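Prultdale Notes > Kitchen > Small Suppers

About Archive Recipes Grumbles

One cucumber, one plate
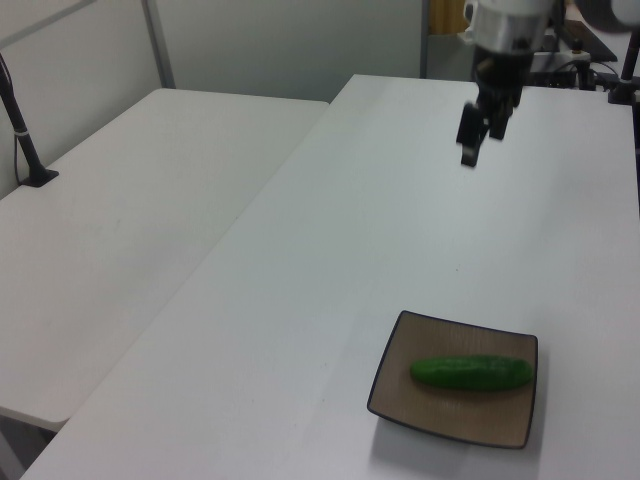 A cucumber on the square plate, awaiting a decision.

It is November and I have a cucumber. I bought it at Karabulut, the greengrocer on the corner, where I had gone in for onions. I came out with no onions.

Cucumber is a summer vegetable and I know it. Still, it was green and glossy and everything else on the shelf was the colour of mud, so I paid up and carried it home like a man who has plans.

The plate needs a word too. Square, tan, thin dark rim, faint lines all over as if it had been brushed. I paid two pounds for it at the Homent closing-down sale and I have grown fond of it, although no cupboard in my kitchen was built with square plates in mind. Soup is out of the question. Toast looks smug on it. A cucumber set straight across the middle looks quite grand, I think, certainly grander than anything I then do to it.

What I then do to it is this. Slice thinly, salt, leave in a sieve for 19 minutes (I have tried 13 and it sulks). Squeeze, add vinegar, a pinch of sugar and whatever dill has survived on the windowsill. Eat standing up.

My old Clatemier cookbook gives it a whole page, 268, and wants the thing peeled, seeded and cut into boats. I read that page every year and reach for the salt.

Onions tomorrow — I have written it on my hand.

Recent posts
Against the garlic press
Soup for one, again
The drawer of lids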